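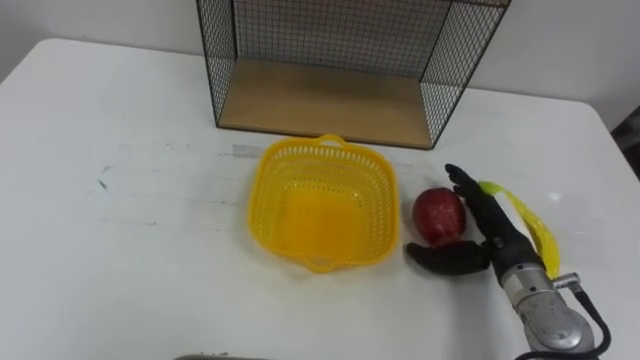 2 min read - 8 replies

Wire mesh shelf for fruit on the table - keep it or not?

tablefan80
Trying to get the fruit off my counter. I have a black wire mesh shelf with a light wood bottom, pushed back against the wall on a white table. The plan is to put the yellow plastic basket on the bottom panel and keep apples in it. The shelf is empty right now because I can't decide if it should stay. Is mesh a bad idea in a kitchen? I cook every day and the stove is 68 inches from the table.

Brerik
Mesh is fine for air, bad for grease. I had one near the stove and every little square filled up. I went back to a plain bowl.

oldpantry
68 inches is plenty. Mine is closer than that and I wash it in the tub in June and again before the holidays. Takes ten minutes with a dish brush.

Brerik
Ten minutes if you do it twice a year. Most people won't.

Fuvell_kitchen
I'd worry more about the wood bottom. If that is bare wood, wet fruit will mark it. Dry the apples before they go in, or put a folded towel under the basket. The basket has slots in the sides but I can't tell if the bottom drains.

tablefan80
Bottom is solid, so it shouldn't drip on the wood. I don't wash apples until I eat them anyway.

mesa153
Why does the basket need to go in the shelf at all? Leave it in front where it is and use the shelf for mugs or jars. Fruit you have to reach in for gets forgotten. We lost a whole bag of pears that way.

oldpantry
Disagree. Fruit out front gets moved every time somebody needs the table. Put the basket on the shelf with the loop handle facing out and you can pull it forward with one finger.

Taipe
Agree with oldpantry on the handle. It's at the back now, so turn it around before you slide it in. Measure first though. The sides on that shelf angle out toward the front, so it may fit at the opening and get tight farther in.

mesa153
Fair point on the table getting used. Still wouldn't put fruit in there. One apple and an empty basket doesn't need a shelf.

tablefan80
One apple because I haven't been to the store yet. There are usually 8 or so plus onions.

Fuvell_kitchen
Keep the onions somewhere else. They do better in the dark.

Brerik
If you want something easier to wipe, Brirkmont has a solid-sided one. No holes to scrub. I don't remember the price.

tablefan80
I'll measure tonight. If the basket fits I'm keeping the mesh one.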